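The mill that went back to wool

The road into Drundside drops steeply past the chapel and comes out beside the river, and the first thing you see is the mill. It has four storeys, a slate roof and a chimney that has not smoked for decades. For most of the past half century it held carpets, then caravans, then not very much. Now the ground floor is full of fleeces.

Samer Shboul took on the lease in May two years ago. He had worked in dye houses since leaving school and had spent a long time looking for somewhere with soft water and a cheap rent. Drundside had both, along with a leaking gutter that took most of the first winter to put right.

His company, Salameh, buys fleece from hill farms between here and Undholm. It is washed, carded, spun and dyed in the building, then sold as knitting yarn and as cloth for a handful of upholsterers. Last season the mill took in 921 fleeces. Shboul says he would like to take more, but the scouring room sets the limit.

Scouring is the dull part of the trade and the part on which everything else depends. A raw fleece carries grease, dried sweat, soil and bits of plant. It has to come out clean without being stirred about too much, or it mats. At Drundside it goes through three baths, each a little cooler than the one before, and is then spread on racks in the old engine house with the windows open.

"People want to talk about colour," Shboul says. "I can talk about colour all day. But if the washing is wrong, the dye goes on in patches and you have wasted a farmer's year."

The farmers have their own reasons for being pleased with him. For a long time a fleece from a hill sheep was worth less than the cost of shearing it, and plenty were burned or left to rot behind a barn. Salameh pays by the kilo on the day of delivery, with a bit more for fleeces that arrive with the dirty edges already taken off. It is not going to make anyone rich. On most farms it covers the shearer and the diesel, and sometimes a new gate.

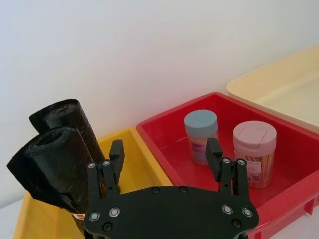
Why is hill wool so seldom used for clothing?

Most hill breeds grow a coarse outer coat to throw off the rain, and those thick fibres prickle against the skin. The wool is strong and wears well, so it has usually gone into carpets, tweed and mattress filling. It can be made softer by sorting each fleece by hand and keeping the finer wool from the shoulders apart from the britch, the rough wool at the back end.

Sorting at Drundside is done on a slatted table by a north window. The fleece is thrown out flat, skin side down, and pulled apart along its natural lines. The shoulder wool goes for knitting yarn. The sides go for cloth. The britch goes into sacks for a man who makes slug mats and hanging basket liners, and he has never yet complained about the quality.

The knitting yarn is sold under the name Fernlow, after the field across the river. It comes in two weights. The colours are quiet ones – a peat brown, a grey with some green in it, a yellow taken from weld that grows on the railway bank. Shboul dyes over the natural shade of the wool without bleaching it first, and so no two batches match exactly. Knitters are told to buy enough for the whole jumper at once. Some don't, and write in.

The cloth has been slower to find its buyers. Upholsterers like to order the same thing year after year, and a small mill with changing fleeces finds that hard to promise. The answer so far has been to weave patterns with a bit of fleck in them, where a slight shift in shade doesn't show. A heavy herringbone has sold best, mostly for window seats and the backs of old settles.

The upper floors are still empty apart from pigeons and a row of iron hooks that belonged to the carpet people. There is talk of moving the looms up to the first floor, where the light is better, but the boards need looking at and the hoist is older than anyone working there. For the present the weaving stays downstairs beside the store, and visitors have to raise their voices.

The mill shop is through the blue door in the yard. Yarn is sold by the skein, with remnants of cloth in a basket under the stairs. The next delivery day for farms on the Undholm side is Tue 9 July, when the yard will be closed to cars until the last trailer has gone.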